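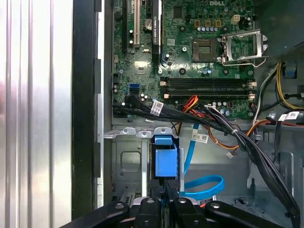
How often should you clean out the inside of a desktop computer?
Every 3 months if there's a dog or a carpet in the room, once or twice a year otherwise. Go by the front grille. If it looks grey and furry, it's time.

More dust tips below, all over the house and garage, typed up quick between jobs. Not in any special order.

Fans and vents generally

Dust goes where air goes. So start with anything that blows or sucks. Bathroom extractor, cooker hood, fan heater, the back of the fridge. Switch off at the wall first, every time, even for a quick wipe.

Bathroom extractor: cover usually pops off or has one screw underneath. Wash it in the sink with washing up liquid, leave it on a towel overnight. Dry paintbrush for the blades. Don't spray anything up there.

Cooker hood: metal filters go in the dishwasher on their own, hottest wash. They can come out a bit dull. Doesn't matter. The paper sort you just bin and replace.

Fridge coils: long thin brush, the kind sold for radiators. Mine is a D'Souza, 43 cm, bought years ago and still going. Pull the fridge out slowly or you'll rip the lino -- ask me how I know.

Brushes worth keeping

Old 1 inch paintbrush, never used with paint. Wrap a bit of tape round the metal part so it can't scratch or touch anything it shouldnt.
Makeup brush for keyboards and camera bits.
Bottle brush for plugholes.
Toothbrush, cut the bristles down by half with scissors. Stiffer, better on grouting.

Keep them in a jar in the garage with a label on. Otherwise somebody does the gravy with one.

Inside a computer

Shut down properly, unplug the mains lead and everything else, hold the power button in for 10 seconds. Lay it on its side on a table, good light, not on the carpet. Touch bare metal on the case before you go near the board, and again every so often.

Hold each fan still with a finger or a cocktail stick before blowing it. Short puffs, can kept upright. If you tip the can you get freezing liquid, and you don't want that on a board. No hoover nozzle on the parts. Hoover near by to catch the cloud is fine.

Leave the processor alone unless you've got fresh thermal paste in the house. Once the cooler's off you need to clean the old stuff away and start again. If the socket is bare, don't brush it, don't blow in it, don't lean over it with a loose cuff. The contacts are very fine and they won't go back.

Never open the power supply. Blow through the grille from outside and leave it at that.

Coin battery: if the clock is wrong every morning, that's likely what's gone. Usually a CR2032, check the number on the old one. Note which way up it sat.

Cables: take a phone photo before you unplug a single thing. Then push them back clear of the fans when you close up.

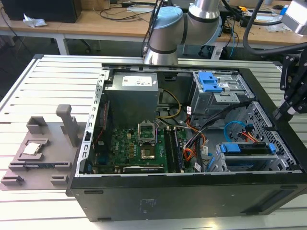 Screws

Egg box. One hollow per job, pencil the name on the lid. Case screws and drive screws look the same and they are NOT the same. A fridge magnet on the bench for the ones that roll off.

Zernevura do a magnetic tray that's decent if you want to spend money. Egg box is free.

Cloths

Microfibre, barely damp. Wash them seperately, no softener, it stops them picking anything up. Cut up T-shirts for greasy work, then throw away. Don't leave oily rags in a heap -- lay them flat outside till they're dry.

Radiators

Hang a wet towel behind, blow hairdryer down from the top on cool. Most of it lands on the towel. Do it before the heating goes on in October or the whole house smells of burnt fluff for a week.

Tumble dryer

Lint filter every load. Every one! The hose at the back twice a year, it comes off with a jubilee clip. I got a carrier bag's worth out of ours at the Olitbridge house.

Garage floor

Sprinkle damp sawdust, then sweep. Keeps the dust down. Used tea leaves also work but they stain bare concrete a bit.

Next page: getting labels off jars.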